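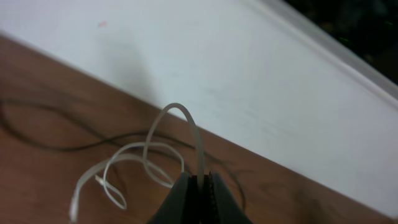

Nicanor Llorente wants to know why I keep telling people to write down the spelling exactly as it stands, even when it's plainly a mistake, if we're only going to fix it later anyway.

Print this page | E-mail this page

Family History for Beginners – Notes for Session 4: Names That Won't Sit Still

Good question, Nicanor, and I'm going to spend most of this handout on it!

My own great-grandmother turns up in the Brotau church books as Ottilie Gasser, then Odilia Gaser, then (my favorite) Tilly Gassner. Same woman, same husband, same farm. If I'd "fixed" the first one I found, I would never have thought to look under G-A-S-E-R, and that's where both of her sisters were hiding. The clerk wrote what he heard. Some clerks heard better than others.

So, when you copy an entry, copy all of it. Odd capitals, missing letters, the little scribble over the u. Put your own reading in square brackets next to it, with a question mark if you're guessing. Then write the page number down right away – I once lost a whole summer's worth of baptisms because I was sure I'd remember.
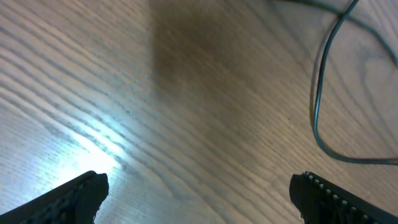
The other thing that trips people up is the farm name. Around Ludden a man who married onto a farm often took its name, and his kids might use either one. Girish Dubey found a family last January that seemed to die out completely in one book and pop up from nowhere in the next one over. They hadn't gone anywhere. They'd moved in with her parents.

How big is the job? The Brotau index has over 3,000 entries, and 420 of them are under G, so please don't try to read the lot. Pick one couple and stick with them until you have a marriage and at least one baptism.

For next time

Read the two sample pages in your packet. The second is rough going, so start with the dates and the godparents, and let the surnames wait. Regula Gasser is a godmother on both pages. Is it the same Regula? Come with an opinion, and bring a pencil (no pens in the reading room, they're strict about it).

Roswitha Gruber has asked for more on abbreviations, so we'll start with those.

Search this site Enter keyword Go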